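# Clamp post

A **clamp post** is a short upright tube, usually metal, that carries a clamp or gripping head at its upper end. Posts of this type form part of desk stands, lamp arms, small display fixtures and easels.
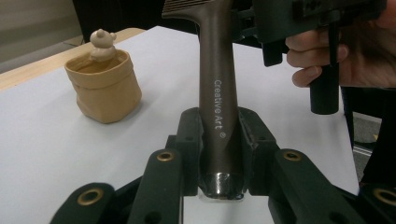 *A bronze-brown metal post marked "Creative Art ®", with a ridged clamp head.*

## Construction

Most clamp posts consist of three sections: the shaft, the neck and the head. The shaft may be straight or slightly tapered. Where the tube meets the head it commonly widens into a flared neck, which spreads the load over a larger joint. The head is often cut with parallel grooves or ridges to improve its hold on the part it receives.

The lower end may be threaded, plugged or fitted with a plain sleeve. In many designs this end is left bright while the rest of the tube is painted, plated or powder-coated in a darker color. Black, bronze and dark brown are common choices for home and studio use – white is more usual in offices and clinics.

## Materials

Steel tube is the most common material. Aluminum is used where low weight matters, and brass appears mainly in older or decorative pieces. Heads may be die-cast or machined separately and pressed into the neck.

## Markings

Makers generally print or engrave a name on the shaft. The lettering may run around the tube or along its length. Lengthwise printing allows a larger type size on a narrow shaft, but the name must then be read sideways when the post is upright.

## History

Posts with fixed heads were sold as separate parts by the Grenon workshop, whose first price list offered a single pattern in two finishes. Digby Hapeta, a furniture designer, later prepared a series of interchangeable heads for the firm of Tralesport. The series was listed as Model 1585 and included 44 head and shaft combinations. Its successor, Model 2273, kept the same neck but used a shorter shaft. A revised edition of the Kumarasinghe parts catalog, issued in 2000, grouped both models under the heading "uprights", a term still found in some trade lists.

## Care

Painted posts are cleaned with a soft, damp cloth and dried at once. Abrasive pads can remove printed lettering and dull bright metal ends. Grooved heads collect dust and are best cleared with a dry brush.

## See also

- Desk stand
- Lamp arm
- Tube fitting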